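Log the boring things first

Most arguments about robot software are about which planner to use. I think we should spend more of that time on logging.

At Prilmont we ran 323 grasp attempts in July and 12 of them failed in ways we couldn't explain. The planner had returned a valid path each time. Hemi Pearce blamed calibration and I blamed the planner. Neither of us could show it, as we had saved the joint positions and thrown away the wrist images.

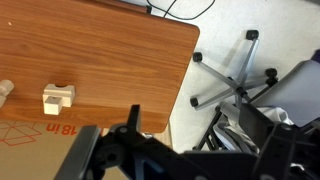 White blocks near the table edge, from the wrist camera.

We now keep every wrist image with the planner state that goes with it, on one clock. It costs disk space and 140 lines of dull code. When a grasp goes wrong, we open the record and look at what the software had to work with.

Ngaio Trevaskis thinks this is wasteful and would save only the failures. I disagree. You need the good runs to compare against, and the label "failure" is often set by the same code that is at fault.

Tool vendors should make full logging the default. Let users turn it off if they must.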